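The Tawhiri: what I found out about a forgotten coastal ketch
Local history project, September 2022

I picked the Tawhiri for my project as my nan grew up in Arnthorpe and used to talk about "the old boat on the mud". I had no idea how hard it would be to find anything written down! Carleen Dunstan at the harbour archive let me loose on 192 pages of cargo books (my handwriting reading has come on a lot).
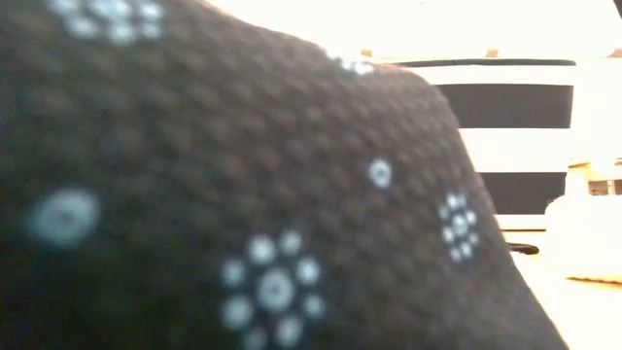

Dark fabric with a pale dotted pattern.

What she carried

Mostly coal in and barley out, with the odd load of roofing slate. She had two masts and a crew of 3, and one of them was usually somebody's cousin. The books get very patchy every April, when she went up the slip at Namine to have her bottom scraped and tarred.

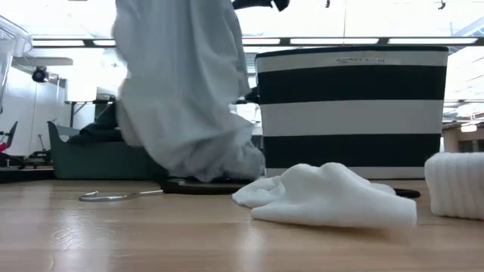
How she ended up on the mud

I found two stories. Rhys Rakena, whose grandad worked the ferry, told me she dragged her anchor in a gale and broke her back on the bar. The cargo books just say "laid up, Clurko creek" and then her name stops appearing. I lean towards the books, but I do like Rhys's version better.

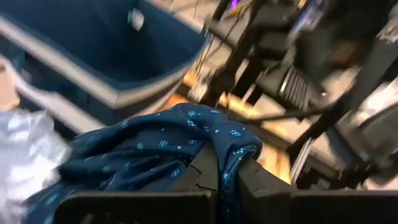

What I'd do differently

I'd start with the owners' letters, which I only got to in the last week, and I'd write down page numbers as I went. I had to go back through the whole coal section for one date, and I still haven't found who bought her anchor.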